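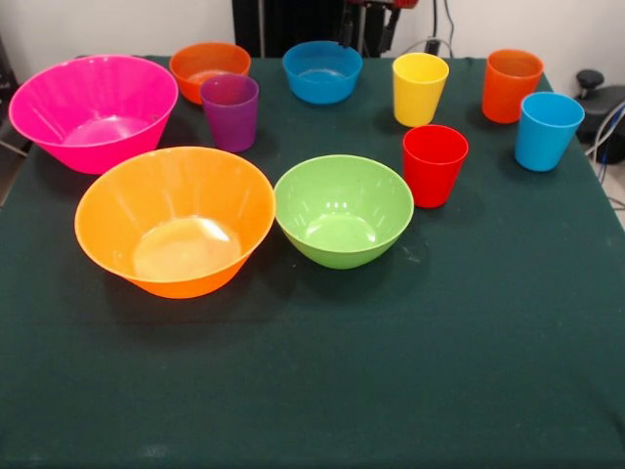
*Last changed: 18 October 2025, I. Uysal*

# Recording stacking runs for Mollell

These notes cover one recording session for the bowl stacking task, from laying the table to handing over the files. You should already have been shown how to drive the arm and where the stop button is. If you haven't, ask Haruto Ebihara before you start.

## 1. Lay the table

Smooth the green cloth by hand. Small creases can stay, and so can lint, but pull out any ridge tall enough to tip a cup.

Put out the five bowls and the five cups. Keep them towards the back half of the table and leave the front clear. All cups stand upright with the open end up. Bowls may nearly touch, as the large orange and the green one do in the layout at the top of this page, but no bowl should start inside another.

There are 16 printed layouts in the Vashisht folder. Work through them in order, then go back to the first. You don't have to match a layout to the centimetre. A bowl that lands a little off its mark is fine, and a bit of variety helps the training.

## 2. Check the view

Move the arm out of the way and open the camera preview. Check that:

- every bowl and cup is in view
- glare inside the bowls doesn't hide a whole rim
- the session name on screen is the one you mean to use.

One cup partly covering a bowl behind it is allowed. If a bowl is completely hidden, shift the cup.

## 3. Record a run

1. Type the instruction into Fovness exactly as it appears on the layout sheet, for example "put the green bowl in the blue bowl".
2. Press record and wait for the light on the panel to change.
3. Bring the gripper down at the rim of the bowl. Close one finger inside and one outside.
4. Lift straight up until the bowl clears the cups, then carry it across.
5. Lower it, open the gripper, and back off before you stop recording.

Work at one steady pace. Long pauses end up in the data, and the model learns to pause in the same spots.

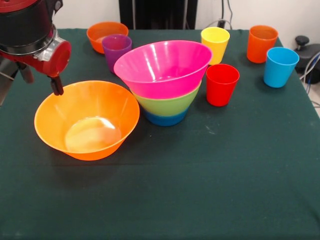

*Pink, green and blue bowls stacked, with the gripper just above the rim of the large orange one.*

A tilted top bowl still counts as stacked if it stays put once the gripper has let go. The two orange bowls are easy to mix up, so always write "large orange" or "small orange" in the instruction.

## 4. Mark the run

Mark each run straight after it ends, while you remember it:

- **Good** – the instruction was carried out and nothing else was knocked.
- **Repaired** – you missed or dropped the bowl, then finished the task in the same run.
- **Bad** – wrong bowl, cup knocked over, or recording stopped early.

Don't delete bad runs. Avbridge filters them later and wants the full set. In the first round we recorded 504 runs and 422 were marked good.

## 5. Finish the session

Stop at 50 runs, even if it is going well. Park the arm, copy the session to the shared drive and add a line to the log with your initials and the last layout used. The next person starts from the one after it.

The cup tasks begin in November and will have their own page.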